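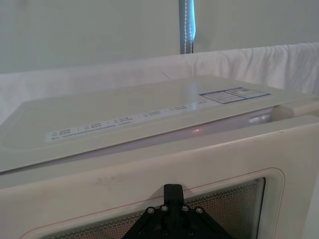 How to find out if a robot can really use your microwave

I get asked all the time whether robots can do chores yet, and I've started answering with the microwave. Folding laundry gets all the attention, but a microwave is a lovely little test (everybody has one, everybody knows how it should go) and it has a door, which is where a lot of robots come to grief.

What follows is the way I run it at Midtbø, our shared workshop, and you can follow it with pretty much any pair of arms you can get time on. I've done it with an Arnix setup and a Huleo setup and the steps didn't change much. The swearing was in different places.

What you need

A countertop microwave with a push-button door. You can do this with a handle model too, but do the button first.
A table that doesn't wobble. Push on it. Now push harder.
A plain cloth to hang behind the oven.
One camera that sees the whole job, and one near the wrist if you can manage it.
Some way to stop the arms fast, within reach of your own hand and not across the room.
A notebook. Paper, please!

Step 1: Decide what "using the microwave" means

Write this down before you switch anything on. My version is: open the door, put a bowl in, close the door, set a time, start it, open the door again, take the bowl out. That's a lot of separate jobs pretending to be one, and a robot that's great at one of them can be hopeless at the next. I score each one on its own line. If you only score the whole thing, your notebook will say "no" over and over and you won't learn a thing from it.

Step 2: Place the oven

Set it well back on the table so the arms have room to work in front. Then open the door yourself, all the way, and look at how much space it takes. It's always more than I remember. The left arm has to be able to get out of the way of that swing, so leave it somewhere to go.

Stick a bit of tape on the table at each corner of the base. A light oven slides when it gets poked, and it will get poked.

Step 3: Button first, door second

Park both arms low and to the sides, well clear of the front, and start every single try from there. I was sloppy about this in my first batch and had to throw out the whole lot. 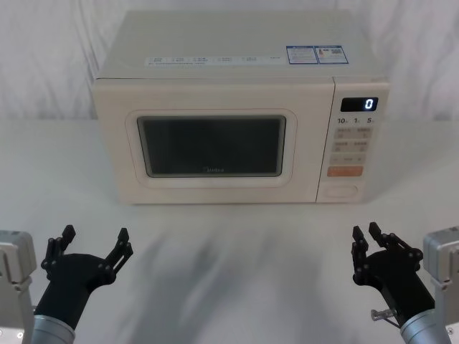 From the parked position, have one arm press the door button and do nothing else. Run that until you're bored. Pressing sounds easy, and for you it is, since your finger feels the click and quits pushing. Plenty of robot hands don't feel much of anything, so they either stop short or shove the oven toward the wall. If yours is shoving, slow the last part of the move way down and aim for the middle of the button. If it's stopping short, set the target a hair behind the button's surface.

Watch out for buttons that match the housing, by the way. Cream on cream is hard on a camera, and a lamp moved across the room in the afternoon can undo a morning's good work. I close the blinds and leave the lights alone.

Step 4: Get the door all the way open

Now add the other arm. The button only pops most doors loose, so something has to get behind the edge and pull. You want a fingertip hooked on the inside of the door, then a wide, curved pull that follows the hinge. Beginners (me, last November) program a straight pull, the finger slips off halfway, and the door stays there half open looking smug.

A few things that helped:

Let the finger go in only a little past the edge. Deep hooks get stuck.
Keep the second arm near the button side until the door is really moving, then back it off.
If your arm has a soft or springy mode, turn it on for the pull. The door knows where its hinge is, so let it lead.
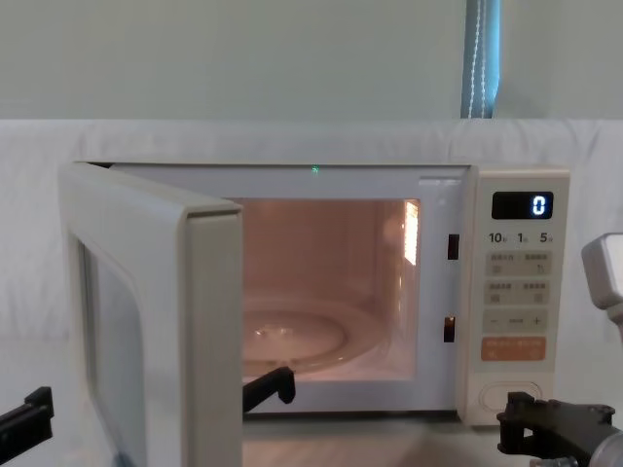

Once you have a pull that works, do it 100 times. Yes, all of them. My best run gave 66 clean openings out of 100, which felt terrific for a minute, and then I pictured having to walk over and help with every third lunch. That's the number I give people when they ask if robots can do this yet.

Step 5: Bowl in, bowl out

Use a plastic bowl, and keep it empty. I mean it about empty. Water and motor wiring don't mix, and you're testing the carry, so leave soup for some later year.

Lift the bowl by its rim, bring it in level, and set it down in the middle of the turntable. A glass plate is slippery and shiny, and shiny things fool depth cameras, so I measure the plate's height by hand and type it in. It feels like cheating. Do it anyway and make a note that you did. And take the bowl back out before the next step if your plan includes starting the oven - never run a microwave with nothing in it to heat. I unplug mine for start-button practice and just score whether the press landed.

Step 6: Keep a log you'd trust later

For each try I write the step, pass or fail, and a few words on what went wrong. "Slipped" and "missed" are different problems, so don't lump them together. Our Midtbø log is up to 1855 tries now, counting everybody's, and the line that comes up most is still "finger slipped off door."

If you want it on a computer, we type ours into Budley, a little logging page one of us put together, but a spreadsheet does the same job.

So, can they do it?

Parts of it, on a good day, with the oven taped down and the blinds shut. Move the oven 6 inches to the left and my setup needs a fresh afternoon of fiddling. Closing the door is the one step I'd already hand over happily, as a gentle shove is pretty hard to get wrong.

If you try this with a handle-style door, I'd love to see your log. I'm starting on one next, as soon as I find a handle the fingers can fit behind.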